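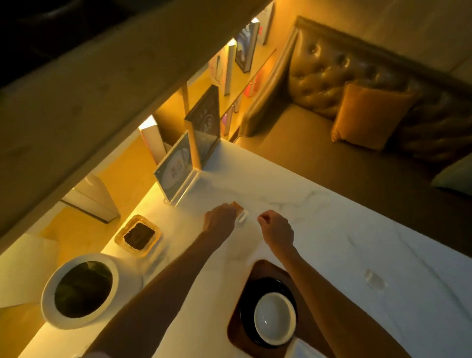 Subject: Re: [skultaso-users] Left wrist stops mid-handover, fault 411
Date: March 20, 2026

On the Grønli arm list, the Runditville site wrote:
> Left wrist stops with fault 411 when both hands close on a small
> part over a stone tabletop. Restarting clears it. We have raised
> the force limit and it still trips.

Please put the force limit back before you run it again. Fault 411 is a timeout between the two wrist controllers, so the limit has no effect on it.

We had the same stop 3 times in 31 handovers. The log shows the right wrist replying late, past 700 ms, and the left one holding its grip with the brake off. That last part is the safety problem – a person reaching in at that point could be pinched.

Swapping the right wrist cable did not help. Going back to the July firmware did. Until there is a fix, use the stop button before reaching in, and send me your log from both wrists.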